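Nollora Forums > Benchtop Arms > Maintenance
Wrist cable snagging at full J6 rotation

pramov_bench
Posted July 10, 2024

White six-axis arm on a fixed pedestal, parallel gripper, toy kitchen cell. The gripper lead hangs free from the elbow. Past a certain wrist angle it goes tight and the controller throws a J6 following error. The fault clears on reset and comes back on the next long rotation. I've already swapped the lead once, in April, after the outer jacket split at the connector. Firmware is current. Has anyone got a routing that survives pick and place onto a low stovetop?

kerfline
What payload have you got set? A following error on J6 is a payload or COG problem more often than a cable problem. The arm will tolerate a fair bit of drag if the model is right.

pramov_bench
Payload is 700 g, entered from the scale with the fingers on. COG from the gripper datasheet. Faults only with the lead connected. With it unplugged I ran 29 full rotations and got none.

kerfline
Fair enough, that rules out payload. I'd still redo the COG, datasheet figures leave out the coupling.

Thu Lâm
Clip the lead at the forearm and leave a service loop between the last clip and the gripper. Set the loop with the wrist at the limit you use, not at home. Then restrict J6 in software so it can't go past that. We run the same layout on the Rolland cell and the current lead has 1,289 cycles on it.

dunmore_c
Disagree on the clips. A hard clip moves the bend to one spot and you'll break conductors there. Use a spiral sleeve and hook and loop straps, loose enough that the lead can slide.

Thu Lâm
Sliding is how it ends up under the fingers. Use a clip with a rubber liner and keep the bend radius generous. I've had no conductor failures at the clip.

pramov_bench
Tried the straps first as they were in the drawer. Better at the wrist, but the slack works its way down and ends up low over the black top, left of the arm.

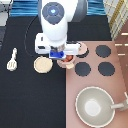 So I'll go to a lined clip on the forearm and shorten the free length. J6 limits are now plus and minus 180 and the planner hasn't complained on any of the stove or bowl poses. I also rechecked the coupling screws while the covers were off and 2 of them had backed out. Cleaned, threadlocker, torqued to the manual.

dunmore_c
Loose coupling screws could be your following error on their own.

pramov_bench
Not with zero faults unplugged. They needed doing regardless.

kerfline
Larken sells a swivel bracket that fits that flange if the clip doesn't hold. Pricey for what it is. Redo the COG if you fit one.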